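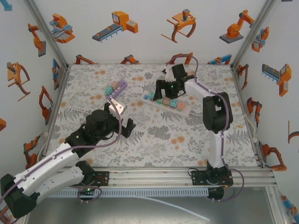 Cable routing on the twin-arm cell at the Drornville shared workshop was reviewed again this session, following the snag recorded in the previous entry. The routing rule adopted then remains in force: each arm carries its own line, the line leaves the wrist upward, and it must have enough slack for the elbow to fold fully. With both arms reaching in over the cloth, the purple line on the left arm passes from the wrist over toward the blocks, directly above the lavender bar. This is acceptable for slow moves. It is not acceptable when the left gripper is lowered to pick from that side, and the loop will be shortened before the next supervised run.

The purpose of the cell is unchanged. The members wish to have a small bench on which two arms can sort and place colored cubes on and near the strips, using only parts that can be bought or made in the workshop. The controlling program is kept under the project name Flerora. The mounting brackets are to the Deák pattern, second revision, and the drawings are in the flat file under that name.

Work completed:

Base plates. All bolts on both plates were checked and marked with paint pen. One bolt on the right plate had backed off and was replaced. The torque value is written on the inside cover of this book.

Home positions. Both arms were re-homed after the bolt was replaced. The right arm returned 2 mm off its earlier reference and the stored value was corrected. The left arm required no change.

Program. The approach height for the right gripper was raised by 5 mm. The wait after closing was left as it was. Members are asked not to alter the wait without an entry in this book.

Spares. The order with Bovuvness for cable clips and spare gripper pads was confirmed. The total is 142, carriage included, and is to be charged to the cell account.

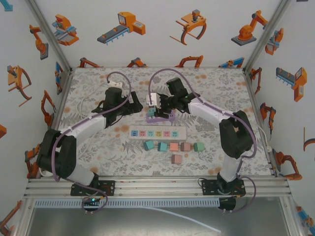

Entered by: Adel Ghoneim
Checked by: Zhiqiang Fan
Date of entry: June 27, 2021
Cell: twin-arm bench, Drornville

The placing exercise was carried out with the right arm only, the left arm being held clear with its gripper empty. The target was the left end of the short purple strip, and the teal cube was used for it. At that position the fingers come down over part of the strip, so the clearance between fingertip and strip must be measured at the table and may not be taken from the drawing. The high arch of the right-hand line stayed within the permitted envelope for the whole exercise. The lower loop beside the base plate is longer than necessary and should be clipped back when the parts arrive.

Of 19 attempts logged, the later ones were noticeably more repeatable. Z.F. attributes this to the corrected home value. I would prefer to see the exercise repeated from a cold start before that is recorded as the cause.

Open items:

Shorten left wrist loop (A.G.)
Clip lower loop, right base (Z.F.)
Measure fingertip clearance at the purple strip and enter the value on the drawing
Repeat placing exercise from cold start, same cube, same target
Decide whether the white strip is to be fixed down or left free on the cloth. Z.F. is in favor of fixing it. Held over to the next session.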